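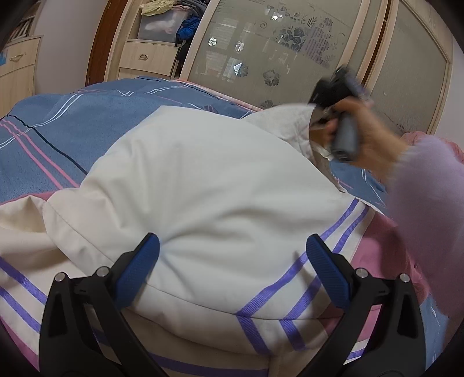
Clothes handling with the two hand-held grippers, white garment with purple trim.

Durari Robotics Club: progress report to the Visser Fund
Project: Hisora (teaching a robot to handle clothes)
Prepared by Lwazi Maluleke, club lead
Last updated: August 21, 2019

Dear all at the Visser Fund,

It is a real pleasure to be writing to you again, and I hope you will forgive me if this runs on a bit, as my last one did. A good deal has happened since March and the students have been pestering me to make sure none of it is left out.

You will remember that when we first came to you the plan was to enter the Seltance student challenge with an arm that could pick up a garment from a flat surface, spread it out and fold it. We had the arm, which the school has owned for some years, and we had plenty of keen young people, but we had no sensible way of showing the arm what to do. Driving it by hand with the control box was painfully slow. One of our Year 12s spent a whole afternoon on a single sleeve (and was very cross about it). Your grant of £400 went on the parts for a pair of hand-held grippers, so that a student can simply do the job with them, record it, and let the computer learn from the recordings.

Where we have got to

Both grippers are built and in regular use. The fingers are open frames with a blue ridged pad on each, and that shape took us longer to settle than I would have guessed. The first fingers we printed were solid, and they pushed cloth along the surface in front of them without ever getting hold of it. The open ones give a little as they close, and the students felt the difference straight away. The ridges on the pads came later, after one of the girls pointed out that smooth cloth slides out of anything smooth. She was quite right!

We now have 179 recordings that we are happy to keep. There were a good many more to start with, but Gert Msimang, who looks after the computing side for us, was strict about which ones went in, and I have come round to his way of thinking. If the person holding the gripper dithers, or drops the cloth and starts again without saying so, the arm learns to dither too. We threw out nearly 150 and there was some grumbling, though I notice the later recordings are much tidier as a result.

A large part of the work has been done in students' own homes over the holidays, on beds mostly, with whatever clothes come out of the wardrobe. This was Gert's suggestion and I was doubtful about it. I thought we would do better with a plain table and the same plain T-shirt each time. But the arm trained on our table in the spring was thrown completely when we put a patterned cloth underneath, and that rather settled the argument. So now we have patterned bedding, trims and stripes, ruffles, frills, and daylight coming from every direction, and the recordings are all the better for it.

Garments with ribbon or trim sewn on have been a favourite lately. The stripes bend wherever the cloth bends, so the students can look back through a recording and see quickly how the fabric is lying. White cloth without any trim is much harder going, as the folds and creases are faint and people argue about which layer is on top. We have asked everyone to bring in a few more plain things for next term.

What has not gone so well

I would like to be open about this part. Picking up a single layer is still our weak spot. Where a garment lies doubled, with a sleeve across the body or a lining underneath, the arm very often takes both layers and carries on as if all were well. The students do it without thinking when they hold the grippers themselves, and when we ask them how, they can't really say. We have begun a separate set of recordings that covers only that first pinch, and Gert is hopeful, but I don't want to promise anything yet.

We also lost a fortnight to a fast-movement problem. When a gripper is swung about quickly the picture from its camera smears, and the software loses its place. The cure for now is to ask people to slow down between moves - which is easier to say to a sixteen-year-old than to enforce. A short practice session before each recording has helped more than my reminders did.

The students themselves

Attendance has held up very well. The younger ones began by fetching and carrying, and have since taken over the recording log altogether, with their own rules about how each garment is to be named. A few who would never have called themselves technical have turned out to have the steadiest hands in the club, and it has been lovely to watch them teaching the others.

Next steps

Before the Seltance heats we mean to finish the single-layer recordings, train the arm afresh on everything we have, and try it on clothes it has never met. We would also like to print 2 spare sets of fingers, as the joints are beginning to feel loose. There is enough plastic left over from your grant to cover this, so I am not asking for anything further at this stage.

If any of you would care to come and have a go with the grippers yourselves, the students would be thrilled. Do bring a cardigan you don't mind seeing folded badly.

With warmest thanks from all of us,

Lwazi Maluleke
Durari Robotics Club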